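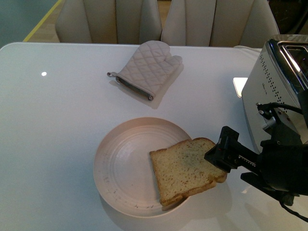
Janaína Cordeiro wrote to me that a breakfast table needs only bread and a place to sit, and that everything else came later from the shops. I thought about her words many times when I prepared this page.

The gallery is called Breakfast in Seixas. It shows morning tables and the small things that live on them: toasters, plates, mitts, chairs. I began it in May, when we moved to the apartment, and now the full collection has 168 pictures. For this page I chose only the opening one, and the others will be added when I finish to sort them.

Bread for one. White glossy table, steel toaster, one slice of bread and a round plate. The quilted mitt has a darker gray edge and a small loop for hanging.

I like very much the cream chairs at the other side, with vertical stitching on the backs. Such fabric is beautiful but it asks for attention, so in my home jam is served only on the side of the table near the window.

Some visitors asked what bread I buy. I bake it on Monday evening, with 300 grams of rye flour and nearly 770 of wheat, and it is enough for half of the week. My neighbor says it is too sour. With butter it is good.

Next group: tea and cups, in the morning before seven.

Text and selection: Ryota Sakai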